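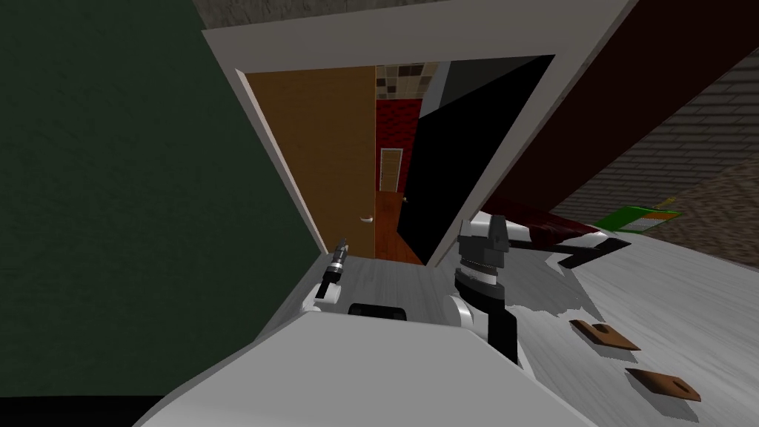 Bedroom door drifts open to the hallway every night, and the hallway is freezing

Home & Repair > Doors and Windows
Posted by marigold_jen, 3 Feb 2026
Viewed 3,386 times

Hi everyone, long-time reader, first time posting, so please be gentle with me if this has been covered before! I did search and found a lot about doors that stick, but mine has the opposite trouble.

We moved into a 1950s house on Erley Street last August and we love it to bits, creaky floors and all. The door between our bedroom and the upstairs hallway will not stay put. If I push it almost shut (I don't like it latched, the cat wants in and out) it waits a minute or two and then slowly swings all the way open until it bumps the wall. In summer I thought it was kind of charming. Now that it's winter it is a lot less charming, as the hallway has no heat of its own and runs along the north side of the house, and by morning our room feels like a porch.

Things I have tried so far:

A folded piece of cardboard under the door. Works until somebody walks past it, and then the cardboard goes for a walk too.

One of those rubber wedges from the hardware store. Fine for keeping it open, no good for keeping it nearly closed, and I stubbed my toe on it twice in the same night.

Tightening the hinge screws. The top hinge took about half a turn on two screws and the third one just spins and spins. The middle and bottom hinges felt snug already.

My brother-in-law says the house is settling and we should get the foundation looked at, which kept me up longer than the cold did. A handyman from Doolan came by for the gutters, glanced at the door on his way out and offered to replace the door and the frame together for 2,000 dollars. He was very nice about it, but that seems like an awful lot of money for a door that opens too well.

So I suppose I have two things to ask. Is there some simple way to get a door to stay where I leave it? And what can I do about the cold air from the hallway, if the door has to stay open a crack for the cat? The door is the original as far as I know, a heavy one, and I would love to keep it. I'm reasonably handy, I own a drill and a level and I'm not afraid of a chisel, but I have never hung a door.

Thank you so much in advance, you all helped me through a leaky faucet at our last place without even knowing it!

Angus Tamihana
Marked helpful by 143 readers

Hello Jen, and welcome. Please keep your 2,000 dollars for now, and please sleep easy about the foundation too. A door that swings by itself is telling you that its hinges aren't lined up straight above each other. That's all it's telling you. In a house of that age it would be a bit of a surprise if every door behaved. I have lived with nine interior doors for going on thirty years and I'd trust maybe four of them to stay where they were put. If you also had long cracks running off the corners of the door frames, or windows that had suddenly started jamming, then I'd agree with your brother-in-law and have somebody in.

Start with the screw that spins, since it's your best clue. When the top hinge is loose, the weight of the door pulls it away from the frame, the door leans, and off it goes. A heavy door will do this sooner than a light one. Here is how I would go about it.

Open the door and slide a book or some shims under the corner farthest from the hinges, so the floor is carrying the weight. Take out the spinning screw. Dip a few wooden toothpicks or a sliver of softwood in wood glue and pack them into the hole until no more will go. Leave it overnight, trim it flush, drill a small pilot hole and put the screw back. If the wood in there is really chewed up, use a three-inch screw of the same thickness in its place, in the hole nearest the doorstop, and it will reach past the frame and bite into the stud behind. Go gently on the last few turns. A long screw can pull the frame over and then the door will rub on the latch side, and you'll be back here asking how to fix a door that sticks (we'd be happy to have you).

Now close the door nearly all the way and see what it does. There's a fair chance it will behave already.

If it still drifts, hold your level against the hinge side of the frame, first on the face you see from the bedroom and then on the edge where the hinges sit. You'll find it out of plumb one way or the other. You can fix that by putting thin card behind one of the hinge leaves, and cereal box is just right for this. Which hinge gets the card depends on which way the frame leans, so I would try one thickness behind the bottom hinge, test it, and move it to the top if things got worse. Don't be discouraged if it takes you three goes. My wife used to time me.

And if you get tired of all that, there is the old carpenter's trick. Tap the pin out of the middle hinge, lay it across two scraps of wood on a concrete step, and give it one modest hit with a hammer in the center. You want a bend you can barely see. Tap it back in and it will drag just enough inside the barrel to hold the door anywhere you leave it. It doesn't cure the lean, but it has kept my linen closet shut since the kids were small. Do only one pin, and put a bit of cloth over the hinge while you tap so you don't chip the paint.

On the cold, I'm less of an expert, but I would look at where the hallway is getting its cold from before doing much to the bedroom. Is there an attic hatch up there? Ours was a plain square of plywood with nothing behind it, and I could feel the air falling out of it with my hand. A strip of foam tape around the lip and a piece of rigid insulation glued to the back made more difference than anything else I did that winter.

Do let us know how you get on, and give the cat my regards.

pb_northside

Replace the hinges. You can get spring hinges that pull the door closed by themselves. Idstead makes a set, 20 minutes and done. I wouldn't bother with toothpicks.

Lorna in the Valley

Just to add to Angus's lovely answer, and to say a small word of caution on the spring hinges above! We had self-closing ones on the door from the kitchen to the garage and they do a fine job there, but they want to shut the door completely, and with a cat that comes and goes at three in the morning I think you would hear about it. Ours learned to sit outside and sing.

What we did in the end was put a little cat door in the bedroom door and keep the door itself latched. I know, I know, you said it's the original and you'd like to keep it as it is, and I felt the same way about ours. So my husband found a plain flat panel door at the salvage yard in the same size, cut the flap into that one, and we stored the old one in the basement wrapped in a blanket. If we ever sell, it can go straight back on. The flap has a brush strip around the edge and it keeps out nearly all the draft. Get one with a soft close if you can, because the hard plastic ones clack.

If you don't want to cut anything, a hook-and-eye with a longer hook will hold a door open just a cat's width. There is a ready-made version with a strap, mine is a Gornex, and it sticks to the door with adhesive so there's nothing to drill. I've had it two winters and the adhesive has let go once, on a very damp day. I cleaned both sides with rubbing alcohol and it has been good since. It leaves a gap of three or four inches, so you'd still feel some of the cold, but it's a great deal better than having the whole doorway open.

And do think about a heavy curtain on a rod, either over the doorway on the bedroom side or farther down the hallway if yours has a spot where it narrows. My grandmother had one at the top of her stairs every winter, a big brown thing that smelled of cedar, and it came down for washing each spring. Let it just brush the floor. Cats walk under a curtain without a second thought, and you don't have to worry about hinges at all. A lined thrift store one will do nicely, and you can hem it with iron-on tape if you don't sew.

One more thing and then I'll stop, I promise. Check that there isn't a bathroom fan or a dryer running up there in the evening. They pull air along the hallway, and a door that's already a little out of true will follow it. Ours used to open whenever someone took a shower, and we blamed the floor for years.

marigold_jen

Oh my goodness, thank you all! I did the toothpicks and glue this weekend and put one long screw in the top hinge, and the door now stays put when it's about halfway. Nearly shut, it still creeps a few inches, so cereal box is next. And yes, Angus, there is an attic hatch, right outside our door, and it is exactly the bare square of plywood you described. I held a tissue under it and the tissue moved. Foam tape is on the list, and I'm keeping an eye out for a brown curtain.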